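Covering a white work table - paper, board or paint?
Forum: Workshop and Home > Tables and Surfaces

liviu_b
Posted December 13, 2003
Hello all. I have a question about keeping a table white. I do small repair work at home, mostly clocks and some costume jewelry, and for this I like a white surface under my hands. When a small screw falls on dark wood I can lose the whole evening on my knees.

Until June I used a painted board. The paint became yellow where my arms rest, and I sanded it and painted again, and now it is yellow again. So I want to change to a cover that I can throw away or wash. I am thinking about big sheets of heavy paper, or maybe a thin white board cut to the size of the table.

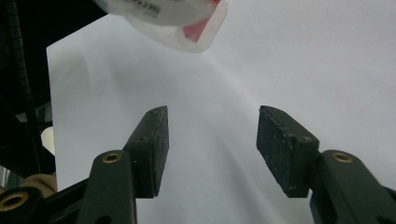

My main worry is the shadows. With one lamp on the left I get a gray band across the white, and a small dark part can hide inside it. Do you solve this with the lamp or with the surface? I am also not sure if matte is better than shiny. My wife says shiny, for the cleaning.

Liviu Buzatu

fionaimrie
Matte, every time. I had a shiny white top for years and the lamp came straight back in my eyes. You can clean matte fine with a damp cloth if you don't let things sit on it.

For paper I buy the end of a roll from the print shop in Sulholm. They sell it by weight and it is very cheap. I tape it only at the back edge so I can lift it and tip all the bits into a tray.

lajos antal
I do not agree with Fiona about paper. Paper moves. You put your elbow down, the sheet goes 4 millimeters to the side, and all the parts you placed in order are not in order anymore. I have done this with a watch movement and I do not wish it to any person.

Board is better. It has weight and it has a clean straight edge, so you can push it against a strip of wood and it stays. When one side is dirty, turn it.

fionaimrie
It only moves if you buy thin paper, Lajos. Mine is 300 gram. It lies like a carpet.

lajos antal
And when it was rolled, it wants to be a roll again. How many days do you keep books on the corners?

fionaimrie
Two. I have plenty of books.

Debashish B.
Hi Liviu, about the shadows. One lamp will always give you a band, whatever you put on the table. I use two, one at each side and both a little behind my head. The shadow does not disappear completely but it becomes soft, and a soft shadow does not hide a screw.

I would also say, don't look for pure white. I tried a very bright white film from Prarura and after two hours my eyes were tired. Now I use a sheet that is a little gray and I like it much more.

liviu_b
Thank you for the answers. I tried Debashish's idea yesterday evening with a second lamp from the bedroom (I was asked to put it back). It is a big difference already. The gray area is still on the left half but it is lighter, and I found a spring that I thought was gone.

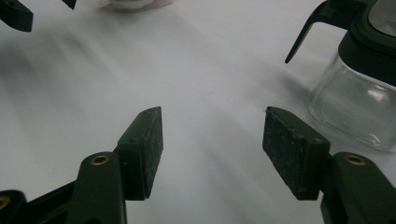
The other problem is dust. On the old painted board I did not see it so much. On clean white I see every fiber, from my sweater, from the cloth, from the air I think. Anything with rubber or foam on it collects small white specks and then carries them to the next thing I touch. Do you clean before you start, or after?

Cheuk-hei Yeh
Before. If you clean after, the dust has the whole night to come down again. I wipe the table, I wait ten minutes, I wipe again, and I don't wear wool. For rubber and foam I press a piece of masking tape on it and pull. A brush only moves the dust to another place.

On the first question I am with Lajos. I bought white board from Contreras, it was 27 for a pack, and I am still using the second sheet.

lajos antal
Finally an intelligent person.

Debashish B.
Tape leaves glue on foam if it is old tape. Please use fresh. I also don't think the wiping twice does anything, I wipe once and I see no difference.

Cheuk-hei Yeh
Maybe your room is cleaner than mine - I live over a bakery and the flour comes up the stairs.

fionaimrie
Liviu, what size is your table? If it is under a meter wide I can post you a piece of my paper and you can try before you spend anything. I have roughly 1,000 years of it in the cupboard.

liviu_b
Fiona, this is very kind. It is 90 by 60 centimeters. I will send you a private message with the address. I will also ask in Muningate for the price of board, so I can try the two and write here which one I keep.

lajos antal
Write also how much it moved.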